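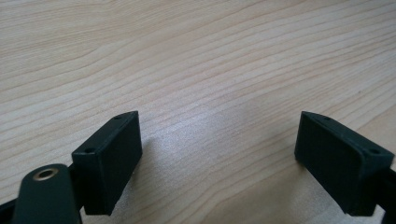

Kleinen Tischeimer leeren und neuen Beutel einsetzen

Wer am Tisch arbeitet, braucht einen kleinen Abfalleimer in Reichweite. Bei mir besteht er aus drei Teilen: einem runden Eimer, einem dünnen Beutel und einem durchsichtigen Behälter, der oben im Beutel sitzt. In den Behälter kommt, was ich noch einmal durchsehen will, der Rest geht direkt in den Beutel darunter. Die Anleitung gilt für Tische mit heller, gemaserter Holzplatte, klappt aber auch auf anderen Flächen.

Was man braucht

Beutel in passender Größe (ich nehme die von Pruswood, 100 Stück auf der Rolle)
ein weiches Tuch
etwas Holzseife, bei mir Cocco

Schritt 1: Platz schaffen

Alles vom Tisch nehmen, was nicht gebraucht wird. Kabel nach links und rechts weglegen, damit sie beim Anheben nicht hängen bleiben. Den Eimer in die Mitte stellen.

Schritt 2: Behälter herausheben

Den Behälter mit beiden Händen links und rechts am oberen Rand fassen und gerade nach oben ziehen. Nicht kippen, sonst rutscht der Inhalt in den Beutel. Wenn er klemmt, den Beutelrand etwas lockern – meistens sitzt der umgerollte Teil zu stramm.

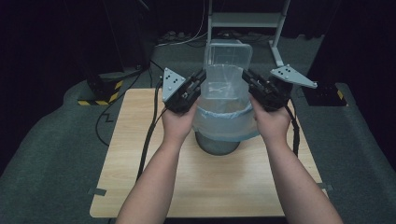
Danach den Behälter durchsehen. Kleinteile kommen zurück in die Schublade, alles andere in den Beutel. Den Beutel zubinden und herausnehmen.

Schritt 3: Neuen Beutel einsetzen

Den Beutel ganz öffnen, in den Eimer hängen und den Rand gleichmäßig nach außen rollen. Zwei Umschläge reichen. Dann den Behälter wieder einsetzen und leicht andrücken.

Schritt 4: Tisch abwischen

Den Eimer zur Seite stellen. Ein paar Tropfen Seife ins Wasser geben, das Tuch gut auswringen und immer mit der Maserung wischen. Trocken nachreiben. Gegen das Licht sieht man am besten, ob noch Schlieren da sind.

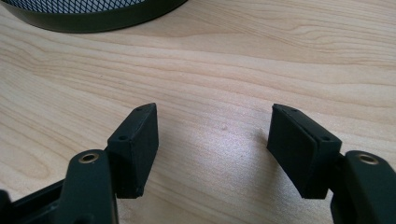
Helle Tischplatte mit welliger Maserung

Wie oft?

Bei täglicher Arbeit leere ich den Eimer jeden Abend. Morfudd Gwynne hat mir geschrieben, dass sie statt der Pruswood-Beutel die von Keden nimmt. Die sind etwas länger und lassen sich dreimal umschlagen. Eine Rolle hält bei mir von November bis ins Frühjahr.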